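4.2 樽開けの夜をどう数えたか

前の節で配布物の話をしたので、ここからは会場そのものの話です。Plivetthorpeの冬のビール祭りは12月いっぱい続くのですが、私が調べたかったのは祭り全体の売上というより、醸造所のGedardが仕掛けた「樽開け」という小さな催しのほうでした。店の一角に樽をひとつ据えて、夕方になったら栓を抜き、最初の一杯をその場の客にふるまう。それだけです。それだけなのに、店によって盛り上がり方がまるで違う!その差を何で測るかで、まず悩みました。

最初は杯数を使うつもりでした。レジの記録をもらえば済むし、楽だし。ところが杯数は店の広さと席の回転にかなり引っぱられるので、立ち飲みの店と食事中心の店を並べると話がかみ合いません。そこで先行の調査でよく見かける滞在時間に切りかえて、さらに「見知らぬ客どうしが言葉を交わしたかどうか」を併せて聞くことにしました(この質問、客にはけっこう面白がってもらえました)。

対象にしたのは樽開けに参加した8店です。回答は最大で60件を見込んでいて、使えるものとして残ったのは56件でした。外した4件は、店を出た時刻が空欄だったり、同じ人が二度書いていたりしたものです。飲みながら書いてもらう調査票ですから、この程度の抜けで済んだのはありがたい結果だと思っています。

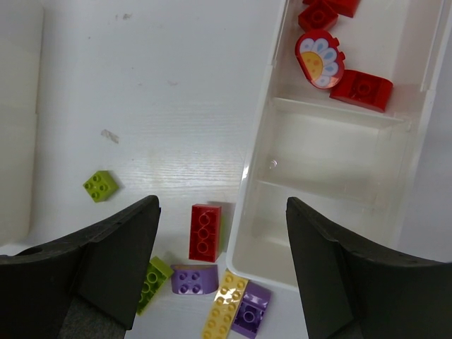
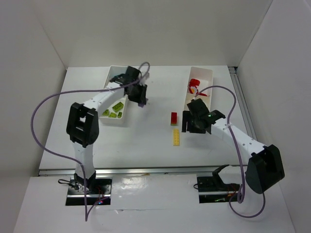 図3 白い天板の作業台

滞在時間の聞き方についても少し書いておきます。入店と退店の時刻を本人に書いてもらう方式なので、当然ながら丸めが入ります。午後7時ちょうどに来た人がそんなに多いはずはないんですが、票の上ではやたらと多い。分単位の比較はあきらめて、短い・ふつう・長いの3区分にまとめてから集計しました。区分の境目は店ごとの普段の様子を聞いて決めたので、店をまたいだ比較では注意が必要です。このあたりは5節でもう一度ふれます。

さて中身ですが、目立ったのはKyriakidisという店でした。港寄りの細い通りにある、間口の狭い店です。飾りつけは控えめで、Gedardから届いた緑の旗も入口に一枚かけただけ。それでも「長い」に入る客の割合は8店でいちばん高く、知らない人と話したという回答も多めでした。店の人に聞くと、樽を壁ぎわに置かず、通路の真ん中に近いところに置いたそうです。通るたびに誰かとすれ違うし、樽の前では自然に立ち止まる。配置の影響がどれほどのものか、この調査だけでは切り分けられませんが、私はかなり効いていると見ています。

反対に、いちばんお金をかけていたのがProvsideの特設会場です。生演奏あり、抽選あり、記念のグラスあり。私も夕方に顔を出して、純粋に楽しかったです!ただ、調査票を見ると滞在は「短い」と「ふつう」に寄っていて、会話の項目も伸びていません。自由記述には「演奏の音が大きくて隣の声が聞こえない」「抽選が終わったら次の店へ行くつもりだった」といった書きこみがありました。会場側のねらいがもともと人の流れを作ることにあったのなら、これは失敗とは呼べないでしょう。祭り全体で見れば、ここで温まった客がほかの店へ流れていた可能性だってあります。

もうひとつ、最初の一杯を誰に渡すかという問題も気になりました。先着で渡す店、くじで決める店、常連の誰かに頼む店とばらばらで、Gedardのほうでも特に決まりは設けていなかったようです。私の印象では、くじの店がいちばんにぎやかでした。外れた人が当たった人に声をかけるからです(たいていは冗談まじりの文句ですが)。とはいえ方式ごとに分けると一群あたりの票がだいぶ少なくなってしまうので、表には載せず、観察メモとしてここに書くだけにしておきます。

なお、祭りの期間中は天気の悪い晩もあって、客足は日によって上下しました。調査票には天候の欄を作っていませんでした。次に同じことをやるなら、真っ先に足したい項目です。店ごとの集計と、自由記述の分類のしかたは次の4.3節で示します。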